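News > Community > Schools and Clubs

Search this site Enter keyword Go

SEMDALE ROBOTICS CLUB OPENS ITS DOORS FOR A NEW TERM

Semdale – The Semdale Robotics Club, which has met above the old bus depot on Monday evenings for longer than some of its members have been alive, is delighted to announce that its student project, Skukulex, will carry on for a second year, and that there are places for newcomers from August.

Skukulex began as a modest idea over a packet of biscuits. The students wanted to teach a robot arm the sort of small jobs that people do at a kitchen table without thinking, and to do it by carrying out those jobs themselves, over and over, with a gripper in each hand. Fifty-two students took part last year, and between them they recorded 400 turns at the table, a good many of them with bowls.

"I had no notion how hard it is to pick up a bowl until I had to do it with two jaws instead of ten fingers," said Areeba Yousafzai, who leads the student team and has been coming to the club since she was in Year 8. "You slow right down, you start to notice where the rim is, and then somebody asks you to do it again with the other hand – and you do, because by then you rather want to get it right."

The club is very grateful to Hender, the local engineering firm, which has agreed to pay for materials for the coming year, and to the Minhas workshop, where members have been welcome on many a rainy Saturday to drill, file and ask questions.

Ghazala Bangash, who founded the club, said she was as proud of the patient ones as of the clever ones. "We get children who can write code in their sleep and children who have never held a screwdriver, and I am glad of every one of them. Do come along, even if you only mean to watch for the first week or two."

Sessions start at 6.30 pm and run until 8 pm. The club takes students aged 11 to 18, and no experience is needed. Parents are welcome to stay, and the kettle is always on.
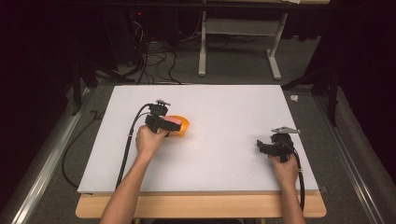
How to join

Ask for a form at the Semdale library desk or come to any session and fill one in there. The fee is £88 for the year, with help for families who need it.

Comments (3)

depotlane: My daughter did this last year and now talks about grippers at breakfast. Lovely bunch, thank you all.

R. from Semdale: Is there parking round the back or only on the street?

oldfitter: Orange bowl, both hands busy, cables everywhere. Takes me back to my apprentice days, minus the bowl. Good luck to them!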